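Kotian – task software for two-arm assembly and repair cells

Kotian began as a set of scripts that Torunn Nygård kept on her laptop, back when our whole company fit around one kitchen table. People kept asking to borrow them, the scripts kept growing, and after a good deal of tidying up they became the product we sell today. It is a planning and perception package for robot cells that do close, fiddly work inside things that were built for human hands, such as desktop computers, control cabinets and lab instruments.

You describe a job in Kotian as a list of steps, much the way you would write it out for a new colleague: fetch the memory module, bring the processor to the socket, lower it, let go. The planner works out which arm does what and how both of them stay clear of the chassis walls, the cables and each other. You can read the plan before anything moves, change the order, add a pause, or take over a step by hand and give it back when you are happy.

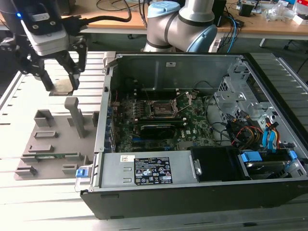 Setting up a new job is the part we have worked on the longest, and we are rather proud of it! Load a drawing of your fixture plate if you have one, or touch off 3 points with the gripper if you don't. Kotian keeps the plate, the table and the workpiece as separate frames, so when somebody bumps the computer you only have to find the computer again. Margit Hägglund, who looks after our training courses, likes to nudge the case on purpose in the middle of a lesson and let people recover from it themselves.

Close-up perception

A camera on a bench stand is fine for getting the arm into the neighborhood, but it won't see down between tall parts once the gripper is in there. Kotian hands over to the wrist view for the last stretch of the approach and lines up on features you choose, for instance the corners of a socket's metal frame. Bright metal and white plastic can wash out under overhead lights, and for that there is an exposure setting for each step as well as a mask tool for the patches you would like it to ignore. 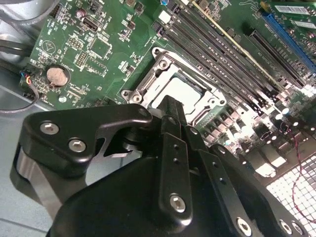

Wrist view at the processor socket, with the memory slots beyond it.

Gentle placement

Some parts forgive a clumsy hand and some really do not. Kotian's placement steps take a force limit, a speed and a search pattern, and they check the force reading 200 times a second. If the limit is reached, the arm stops, backs away along the path it came in on, and asks you what to do – it will never try again on its own unless you have told it that it may.

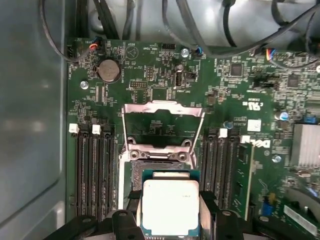
Processor held between the fingers, socket load plate raised.

What you get

Kotian planner and step editor
Wrist and bench camera calibration
Log viewer with step-by-step replay
Licenses for 2 arms on one controller
5 hours of remote help with your first job

Kotian runs on an ordinary Linux workstation. Drivers for new grippers are added often, so please ask if yours isn't on the list. The next release is planned for November and brings shared fixture libraries, which customers with several cells have been requesting for quite a while.

For prices, a trial license or just a chat about whether your job is a good fit, write to Holger Aasen in sales. He will want to know what the part is, how it is held and how you do the work today, and a few phone snapshots of your bench are always welcome.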